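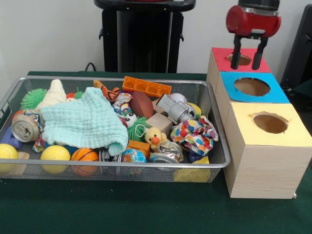

Pongsak thinks we should stop at 951 episodes and train on what we have, and he said so twice before I had my coat off.

July 9, 2026
Entry by Thanakorn Rungrueang

I do see his point, and I love him for wanting to get going, but I'd like to hold out for 1033 on the sorting set before we hand anything to Delorme. The soft things are where we're thin. Balls and blocks we have in plenty, but cloth, wrappers and crushed cans come up far less often in the logs, and those are just the ones where the policy dithers over the basket and then closes on air.

So this afternoon I kept all three boxes in their staircase - yellow in front, then blue, then red at the back - and asked everyone to favor the crumpled stuff. The red one is the slowest for me to teleoperate, I always come in too low and have to back off and try again. I'm keeping those retries in, by the way! Please don't trim them, Pongsak.

Two episodes went in under the wrong prompt (it said blue, I went to yellow). Relabeled both in Julier.

Still to do: reshuffle the basket between runs, and ask Fekelton whether the September drive will hold it all.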